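In praise of dried beans

By Riaan Sithole

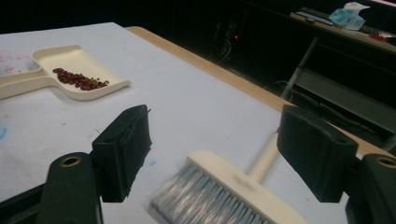

Dark red beans in a dustpan.

I have 71 jars in my pantry and more than half of them hold beans. My sister thinks this is a lot. My sister buys her beans in tins, four to a pack, and is otherwise a sensible woman.

I didn't grow up loving them. In our house in Runton beans were what came at the end of the month, boiled grey, with a bay leaf lying on top like a drowned moth, and I ate them with my eyes on the bread. It took me until I was well past thirty to eat a bowl that had been cooked by somebody who cared, and I remember putting the spoon down and feeling a bit cheated. All those years! All those grey Thursdays of the soul, when there had been this on offer the whole time, for pennies.

The somebody was Lucero Castaño, who was then renting the flat above mine in Clellness and whose cooking came down through the ceiling every evening at six. I went up to complain about a dripping tap and came back down two hours later, full. She had made a pot of red beans with a bit of green plantain and a piece of pork belly, and the liquid had gone thick and brown and shiny, and there was rice, and a fried egg on the rice. I asked what was in the sauce. She said there wasn't a sauce. That was the beans.

I've thought about that answer ever since, and it is the main thing I want to pass on. If you have only ever eaten beans from a tin, you have been draining and rinsing away the best part. The water a bean cooks in, if you've put an onion in with it and some salt and a good slug of oil, becomes something you would happily pay for in a restaurant. I drink it from a mug. I freeze it in old yoghurt pots. I have poured it over toast, cooked eggs in it, used it to wake up a tired pan of rice, and once, with a cold, had nothing else for two days and was perfectly happy.

So my first argument is flavour, and I would be glad to stop there. But I get carried away on this subject and there is plenty more.

Take the looks of them. Pour a bag of dried beans into a bowl and tell me it isn't lovely. There are speckled ones like birds' eggs, and black ones with a shine like new shoes, and fat white ones the size of a thumbnail, and the deep red ones, which I keep at the front of the shelf for no reason but my own pleasure. Children can't keep their hands out of them. Neither can I. There is a sound, too, a sort of dry rain, when you tip them from the jar into the pan, and I'd put it up against any sound in the kitchen, including the cork.

Yes, you will spill some. Anyone who cooks with dried beans spills them, and they travel further than you'd believe. I have found them in slippers. I found one in the toaster. Lucero's grandmother used to say that a dropped bean should be planted, and I did try that one spring, with a handful of swept-up ones in an old sink by the back door, and had a decent row of plants by July and a very small supper in September. They grow like mad if you keep the slugs off. The flowers alone are worth the bother.

Then there's the matter of time, which is where people start to back away from me at parties. Dried beans take hours, they say. I've got a job, they say. Well, so have I. But the hours a bean takes are its own hours and none of mine. I put them in water before bed. In the morning I tip the water out, or don't, depending on how awake I am. When I get home I put them on a low heat with whatever's about and go and sit down. I read. I ring my sister and we argue about tins. Every so often I lift the lid and have a look and put it back. The actual work comes to less than I'd spend standing at a hot pan stirring something clever, and the whole house smells as if someone loves you.

Soaking, while I'm here. People get very fierce about it. Aníbal Cáceres, who ran the dry goods stall at the covered market until his knees gave out, never soaked a bean in his life and thought the habit was a kind of nervousness. Spyros Stamatopoulos at the café on the corner soaks everything for a full day and changes the water twice, and he looks at me with real sorrow when I tell him I sometimes forget. I've eaten at both their tables and had nothing to complain of at either. Soak if you remember. If you don't, start earlier and have a biscuit.

Salt is the other quarrel. I was brought up on the rule that salt at the start makes the skins tough, and I kept to it for years like a good boy, and my beans tasted of warm cardboard in the middle. Now I salt the soaking water and I salt the pot and they come out soft and seasoned all the way through. What does make them stay hard, in my kitchen, is age. A bean that has sat in the cupboard since the last house move can be boiled until the wallpaper peels and it'll still rattle. So buy them from a shop that sells a lot of them, and eat them up. And do give red kidney beans a proper hard boil at the beginning, ten minutes with the water really leaping, before you turn them down. That one isn't an opinion. They can make you quite ill otherwise, and a slow cooker on its own won't get hot enough to put it right.

I weigh out 400 grams at a time. It's a silly amount for one person and I make it every time, and by the end of the week it has all gone. On the first night they're beans in a bowl with oil and black pepper and raw onion. On the second they're on toast. After that I mash some into a frying pan with lard or butter until the edges catch, and this might be the best thing of all, that crust, scraped up and folded under and left to catch again. Whatever is left goes into a soup with any greens that need using. If friends are coming I make 800 grams and send them home with a tub.

Yurani Bedoya, who taught me the frying pan business, makes hers with nothing else at all, no spice, no garlic, and serves them in a wide white dish with the pan scrapings on top. I've watched people go quiet over that dish. She learned it working in the kitchens at Skulport, where they fed the night shift off the boats, and she says the men would walk past the roast to get to it. I believe her completely.

I should say something about money, although it feels rude to praise a food for being cheap, as if that were the nicest thing about it. It is nice, though. There have been stretches in my life when it was very nice indeed. The year I was between jobs I ate beans from November to March, and what I remember of that winter is being worried about nearly everything except supper. I had a good supper every night. I had people round! You can ask six people to a pot of beans and a loaf and none of them will feel they've been short-changed, so long as you've put enough oil in and the bread is warm. I wouldn't dare do that with one chicken.

And they keep. I know I've just told you to eat them up, and you should, but there is still a great comfort in opening a cupboard on a wet night, when the shop is shut and you've forgotten everything, and seeing the jars. The fridge is always scolding me. There is always something in there going soft at the back. The jars just wait.

I'm aware of the objection that hasn't been raised yet. My neighbour Stan raises it every time, loudly, over the fence. All I can tell him is that it passes. If you eat beans once a year your insides will certainly let you know, and if you eat them most days they seem to settle down and get on with it. Mine did, after a few weeks. Stan says he hasn't got a few weeks. Stan is eighty-four and had three helpings at my birthday.

If you want somewhere to begin, get a bag of the plainest white ones. Put them in cold water tonight with a spoonful of salt. Tomorrow, change the water, cover them well, add half an onion, a couple of garlic cloves still in their skins, a bay leaf if you must, and more olive oil than you think is decent. Bring it up to a boil, skim off the foam or leave it, turn it right down. Start tasting after an hour. Taste five beans every time, since one will always lie to you. When all five are creamy, turn off the heat and leave the lot alone in its liquid for as long as you can stand to.

Then a bowl, a spoon, some bread. Ring me and tell me how it went. I mean that, I'll want to know which beans you bought.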